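Wedley W62 Floor-Standing Water Dispenser

Product code: W62-1027
Supplied by: Jultach Workplace Supply
Sheet revised: 2019-07-18

Overview

The Wedley W62 is a free-standing, top-loading water dispenser for offices, studios, waiting areas and workshops. It takes an inverted jug on the upper collar and needs no plumbing, drain or filter housing. The only service required is a switched mains socket within reach of the lead. The W62 replaces the W60, which was withdrawn in March. Drip trays and collars from the W60 fit the W62. Taps do not. 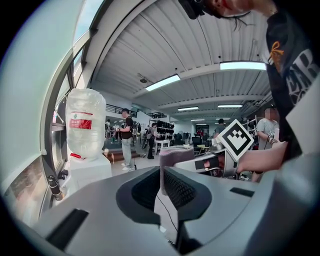
Jug compatibility depends on the neck and the shoulder, and the shape of the body has little bearing on it. The W62 collar accepts the standard non-spill neck with a push-in cap, as well as the older open neck when the Fedoruk adaptor ring is fitted. Ridged jugs, such as the clear one fitted upside down with a red-and-white label round its middle, are easier to grip when full and can be used without an adaptor if the neck is standard. Smooth-sided jugs should be lifted with a carrying handle. Dented jugs, or jugs with a hairline crack near the shoulder, must be returned to the water supplier. A cracked jug admits air above the water line and will overfill the reservoir.

Specification

Type: floor-standing, top-loading
Height without jug: 1,027 mm
Height with largest permitted jug: 1,481 mm
Mass, empty: see rating plate
Rated power, heating: 800 W
Cabinet colour: white
Collar: removable, dishwasher safe (upper rack)
Adaptor ring: Fedoruk, sold separately
Drip tray: lift-out, two parts

Positioning

Stand the dispenser on a hard, level floor. Carpet tiles are acceptable if they are fully bonded. Adjust the front feet until the cabinet does not rock, then turn the lock nuts up by hand. Leave a gap of 62 mm between the back of the cabinet and any wall or column. Do not box the unit in on both sides.

Keep jugs out of direct sun, both in use and in storage. Clear plastic passes enough light for algae to grow on the inside of the shoulder, and a jug beside a large window will show green sooner than one on an inner wall. Where a window position cannot be avoided, choose obscured or tinted glass, or fit a blind. Keep the floor in front of the cabinet free of bags and cables so that the jug can be changed from a square stance.

Changing the jug

1. Switch off the heating at the rear switch. The cooling circuit may be left on.
2. Lift the empty jug straight up. Do not twist it against the collar.
3. Wipe the collar and the feed spike with a food-safe wipe and allow to air dry.
4. Remove the seal from the new jug. Leave the push-in cap in place.
5. Lift with both hands, one at the neck and one under the base, and lower the neck on to the spike in one movement.
6. Wait for the bubbling to stop, then draw one cup from each tap before switching the heating back on.

Delivery wrap and dust covers

Jugs are often delivered in a clear plastic bag. The bag may be left on the body of the jug while it is in use, as on the dispenser below, where the label can still be read through the plastic. Check that no part of the bag is caught between neck and collar. Trapped film breaks the seal and is the most common cause of water on top of the cabinet. If the bag is loose, tape it well clear of the collar or cut it away. A fitted fabric cover (Dellis, one size) is available for sites where the jug stands for long periods between changes. 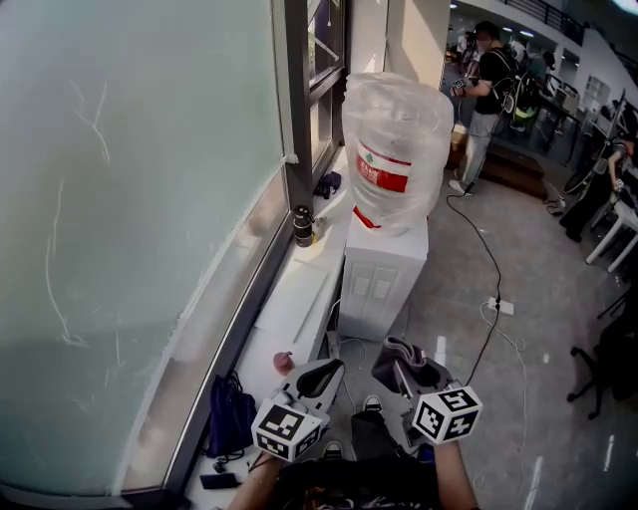 Cleaning and descaling

Wipe the cabinet weekly with a damp cloth and mild detergent. Solvent cleaners will dull the finish. Empty the drip tray daily in shared areas.

Descale the hot tank every six months, or every three in hard-water districts where the jugs are refilled on site. Use citric acid only. Flush until the water from the hot tap has no taste.

Spares and accessories

Collar, white
Feed spike with seal
Drip tray, upper and lower
Front foot with lock nut, pair
Fedoruk adaptor ring
Dellis jug cover

Spares are dispatched by Jultach separately from the cabinet. Quote the product code and the serial number from the rating plate when ordering.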